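Natsumi Minami
Thread: folding and storing towels, the dull version
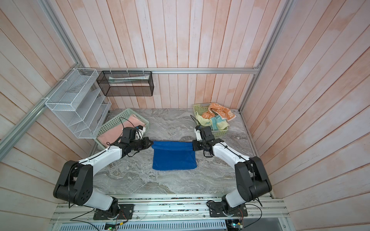
1/ Most towel trouble in a small linen closet comes from the first fold. If the top edge goes over crooked, every fold after it inherits the error, and the stack leans by the time it is six high. Hold both upper corners, keep the edge level between them, and let the rest lie on the table. A plain towel like the royal blue one is the easiest to learn on, with no pattern to distract from the edge. Keep a second basket for the finished ones, as with the folded pink towel at the back left, well away from the crumpled pile.

2/ Background for new followers. I do linens for two guest houses in Prumenbridge and used to do the same job in Miyazaki. I have strong opinions on terry cloth and few on anything else.

3/ Sequence I use for a bath towel:
Lay it flat, long side toward you.
Smooth from the center out with the forearm.
Fold in half across the width, corners to corners.
Fold in half again, same direction.
Fold in thirds along the length.
Fold faces the front of the shelf, loose edges to the back.

4/ Hand towels skip one of the halves. Washcloths get folded in half twice and go in a box. Do not stack washcloths. They slide.

5/ Thirds beat quarters for a standard shelf. Quarters leave a bulge on one side and a thin edge on the other. If your shelf is under 12 inches deep, ignore this and roll.

6/ Rolling: fine for open baskets and gym bags, poor for closets. A roll wastes the corners of the shelf and you cannot pull the bottom one without wrecking the row.

7/ Table surface matters more than people expect. Smooth and hard is best. A bed is the worst choice — the towel sinks, the edge wanders, and you end up correcting with your chin. I used an ironing board for years and do not recommend it either. Too narrow.

8/ Check that the towel is dry all the way through before it goes on the shelf. The hem dries last. Pinch it between two fingers at the corner. If it feels cool, give it another hour on the rack.

9/ Several people asked about softener. I stopped using it on towels. It coats the loops and they take up less water. Half the usual detergent and a second rinse does more for the feel.

10/ Sorting. I sort by size first, then by weight, then by color only if there is time. Mixed colors in one basket are fine once everything is clean and has been through a few washes. New dark towels get washed alone 3 times before they join the rest.

11/ Patterned towels: decide which side is the face and fold it outward every time. For cartoon prints, kids will look for the picture, so leave some of it on the outside or they will unfold the whole stack to find it.

12/ Baskets. Plastic with holes, light color, straight sides. Wicker catches loops. Fabric bins collapse when half full. Mine are from Zivus, bought secondhand, handles still fine.

13/ I kept a tally at the Wevirholm job because the owner wanted to know where the hours went. 1,752 towels folded in the first stretch, over 4,000 by the time I left. Bath sheets took twice as long as anything else. We switched to smaller ones and there were no complaints.

14/ Rotation: clean stack goes under, not on top. Otherwise the same four towels get all the wear and the bottom ones go stale. Put the whole shelf out to air once a season.

15/ Fitted sheets in December. I need to measure a few mattresses first.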